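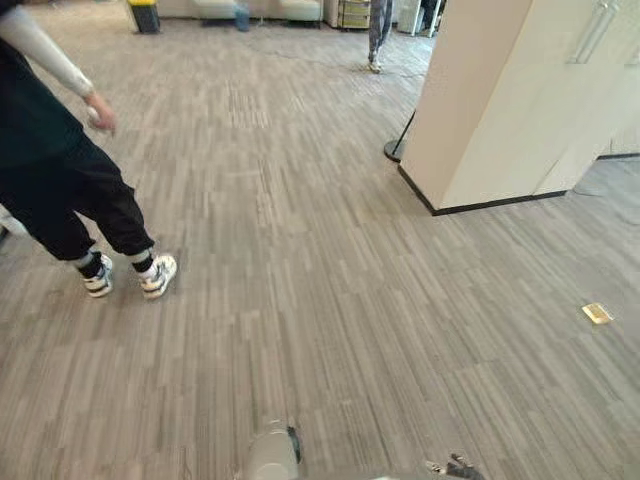
Figure 3. Head camera view at the Holtby office, with both grippers at the lower edge and a flat yellow object on the carpet to the right.

4.2 Shared-floor trial of the Drorkunico kit

The Drorkunico retrofit kit, supplied by Kleinschmidt, is offered to organisations that wish to add floor-level retrieval to an existing two-armed robot. The supplier's guide states that the kit may be used in occupied offices without barriers. We reviewed that claim at Holtby, an office with patterned carpet tile, after earlier bench work at Grandcombe.

The head camera recorded 2452 images, of which 255 were labelled by hand by the second author, Sabine Reuter. Labelling covered three classes: person, fixed structure and small item on the floor. Because the camera is angled down, a person close to the robot is often recorded without the head or shoulders. The kit's person detector is therefore assessed on legs and footwear as well as on whole bodies.

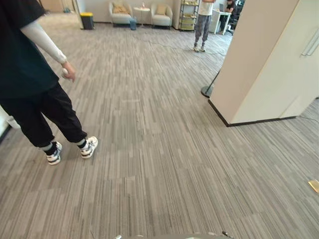
Figure 4. Another head camera view of the same floor, with one person near the robot and others farther back, toward the lounge chairs and a desk.

Small flat items were the harder class. In 126 of the labelled images an item lay partly outside the view, as at the right edge of Figure 4, and the kit's default settings discard such cases. Wiebke Schmieder repeated the analysis with this filter turned off - a change the guide permits but does not recommend. The streaked carpet pattern was retained in all images, and no colour correction was applied. Results for both settings are reported by class in Section 4.3.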